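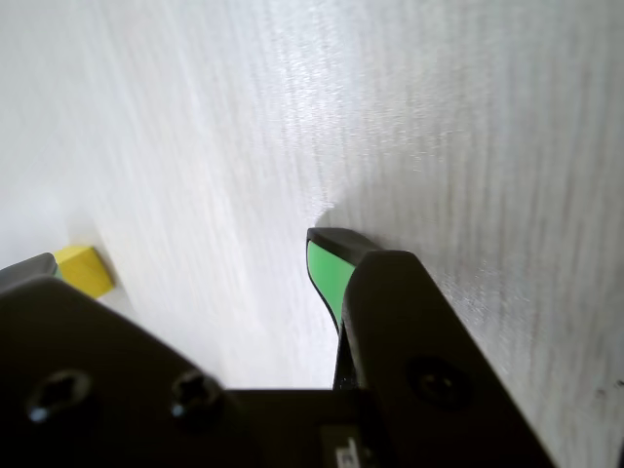 Handing a sorting shift over to the arm at Gerker

1. Before the shift, check the green fingertip pads. Replace any that are torn or shiny.

2. Clear the table and run the Gajewski program once with a practice cube. Allow around 8 minutes.

3. Set the speed to 2 while people are still at the bench. Go up only after they have moved to inspection.

4. Write dropped parts on the line sheet. Two drops in a row means stop and call the lead.

Sorters no longer fill the trays by hand. Most of the shift now goes to checking parts and restocking, with a bench change every 18 minutes. Pay grades stay the same until the February review. If you haven't had the Hondadard safety class, don't reach past the yellow line.

Updated 11 October 2022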